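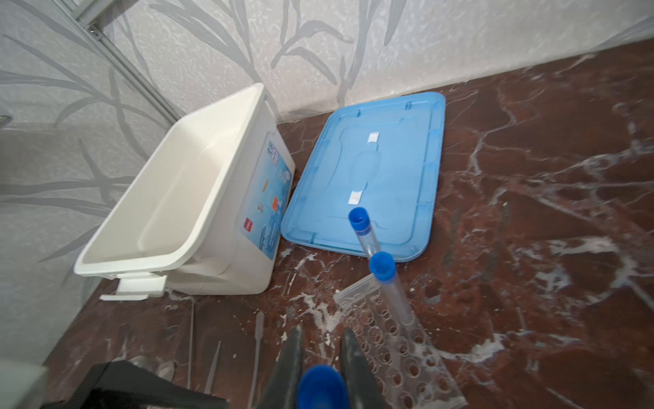 Nemport PC Games Club | Help Pages

Moving Your Gurkby Saves to a New Computer

Every so often one of our members gets a lovely new computer, installs Gurkby on it, sits down with a cup of tea, and finds a title screen with "New Game" on it and nothing else. It's a sinking feeling, and I've had it myself. The good news is that if the old computer still turns on, your farm, your boats and your poor neglected goats are almost certainly sitting right where you left them, and moving them over takes less than an evening. Most of that evening is waiting for files to copy, so bring a book.

This page is for the Windows version of Gurkby, either the boxed one or the one you get through the Desska launcher. If you play Kereama, which is the sequel and uses a different kind of save altogether, skip down to the part near the end, but please read the bit on backups first.

What you'll need

A USB stick or an external drive. It doesn't have to be a fancy one. My own save folder, after years of play and very little tidying, comes to 252 MB, and I'm what my family would politely call a heavy user.
The old computer, with Gurkby still installed if possible.
The new computer, with Gurkby installed and opened at least once.
A little patience.

That third item matters more than it looks. The first time Gurkby opens, it makes its own set of folders, and if those folders aren't there yet when you paste your saves in, the game will cheerfully make a second set next to yours and ignore everything you copied. So install it, open it, let it get to the title screen, and close it again. You don't need to start a farm.

Step 1: Turn off cloud saving on both computers

Do this before you touch a single file. I can't say it strongly enough! Open Desska, go to your library, click Gurkby once with the right mouse button, and choose Settings. Under the Saves tab there's a little box marked "Keep my saves in the cloud." Take the check mark out, close the window, and then quit Desska completely. Clicking the X only tucks it away down by the clock, so you'll have to right-click the little icon there and pick Exit.

Then go and do the same on the other computer. If you leave cloud saving on, Desska may look at your brand-new, empty save folder, decide that it's the latest version (it does have the newest date, after all), and copy that emptiness over the top of your old farm. I've helped a few members through that particular evening and it's not one I'd wish on you.

If you have the boxed version there's no cloud saving, so you can go straight on to Step 2.

Step 2: Find the save folder

On the old computer, open your Documents folder and look for one called Gurkby. Inside it you should see folders named Farms, Pictures, Settings and Logs. If there's no Gurkby folder in Documents, you probably have one of the early boxed versions, which kept its saves in the same place as the game itself. In that case, right-click the Gurkby shortcut on your desktop, choose "Open file location," and look for a folder called UserData. It has the same four folders inside it, and everything from here on works the same way.

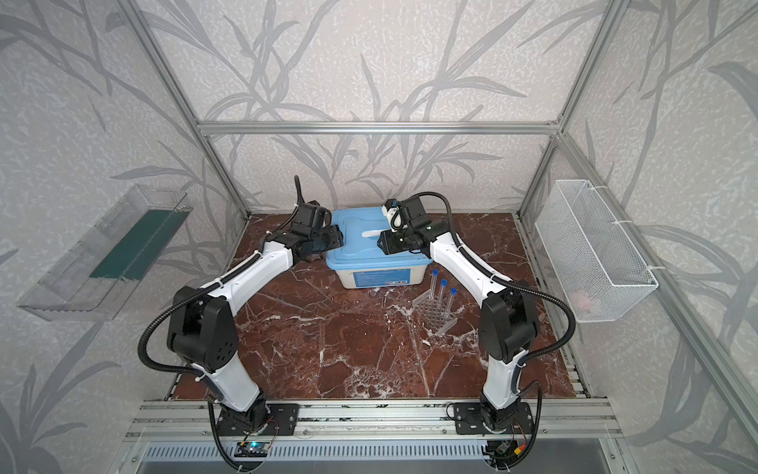

The Farms folder is the one you really care about. Each farm has a folder of its own, named after whatever you typed in when you started it, so if you called your first farm "asdf" in a hurry (I did), that's what you're looking for. Inside each one are the manual saves and the autosaves. Gurkby keeps up to 300 autosaves per farm before it starts throwing the oldest away, so don't be alarmed by a very long list.

Pictures holds every screenshot you've ever taken with the game's own camera. You can leave it behind if you like, but check it first. I had 2,440 of them when I last moved house, computer-wise, and though a great many were the same sunset, I was glad to have kept the rest.

You can leave Logs where it is. Settings is a trickier one and I'll come to it in a moment.

Step 3: Copy everything to the USB stick

Plug in the stick. Make a new folder on it and give it a name you'll recognize later, something like "Gurkby old computer." Then go back to your save folder, click Farms once, hold down the Ctrl key and click Pictures as well, and press Ctrl and C together. Open your new folder on the stick and press Ctrl and V.

Use copy and not cut, please, even if you're getting rid of the old machine that same afternoon. Sticks get bumped, cables get pulled and dogs walk across keyboards. As long as the originals are still on the old computer, you can always start again.

Lots of small files copy more slowly than one big one, so the progress bar may seem to be stuck. A well-loved Farms folder can easily have 3,000 files in it. Let it run. When it's done, right-click the folder on the stick and choose Properties, then do the same with the two folders you copied, and see that the sizes agree. After that, eject the stick properly before you pull it out.

Step 4: Put the saves on the new computer

Make sure Gurkby is closed on the new computer, and Desska too. Open Documents, then Gurkby, and have your USB stick open in a second window next to it. Copy Farms and Pictures from the stick and paste them into the Gurkby folder. Windows will most likely ask whether you want to merge the folders or replace files with the same name. Say yes to both.

If you came from one of the early boxed versions and now have the Desska one, paste into Documents all the same. The newer game won't look in UserData at all, even if you make one for it.

Now, Settings. If your new screen is the same size as the old one, you can bring the Settings folder along and save yourself the trouble of setting up your keys again. If the screen is bigger or smaller, leave it behind. Gurkby remembers the old screen size and may open as a tiny window in the corner, or so large that you can't reach the Save button. You can fix either by deleting the Settings folder and starting the game again, but it's easier to avoid it in the first place.

Step 5: Open the game and check

Start Gurkby with cloud saving still switched off. The title screen should now say "Continue." Don't click that just yet, though. Go to Load Farm and look down the list to see that everybody's there. Pick your favorite one, walk around a bit, look in the barn, and make a new manual save under a new name. Close the game, open it again, and load the save you just made. If it opens, the game can both read and write where it needs to.
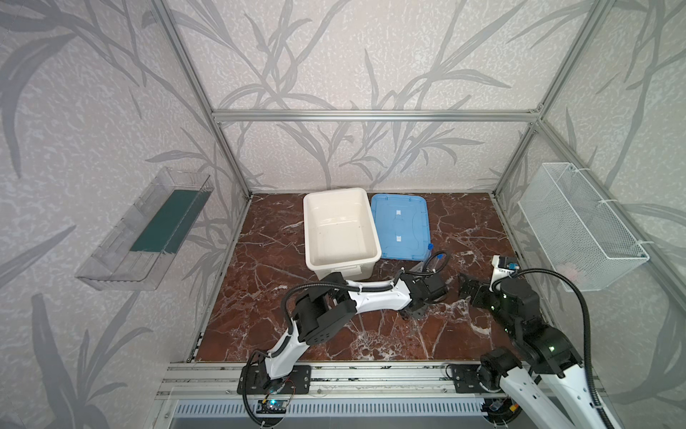
Once you're happy with it, open Desska and turn cloud saving back on, on the new computer only. It may tell you that the saves on your computer and the saves in the cloud don't match, and ask which you'd like to keep. Choose "This computer." Read the question twice before you click, as the two buttons have been known to swap places between updates.

If something isn't right

The farms show up but they're gray and won't load. This usually means the new computer has an older version of the game than the old one did. Let Desska update it, or install the latest patch if you have the boxed version, and try again.

The list is empty. Look inside Documents, then Gurkby, then Farms. Very often there's another Farms folder inside the first one, and your saves are in there. Move them up a level and restart the game.

The game says it can't save. Your security program may be guarding the Documents folder. Look in its list of allowed programs and add Gurkby.

A note for Kereama players

Kereama keeps each island as one single file, ending in .isl, in Documents under Kereama. Copy that file across by the same steps and you're done, with one exception. If you've installed any extra buildings or animals, put those on the new computer before you load the island. Kereama quietly removes whatever it doesn't recognize and then autosaves, and I lost a very nice lighthouse that way.

And keep the USB stick! Pop it in a drawer with a label on it, and leave it alone until you've played on the new computer for a month or so. If you're still stuck after all this, bring both machines along to the next club night and come find us at the help table. Don't forget the power cord for the old one.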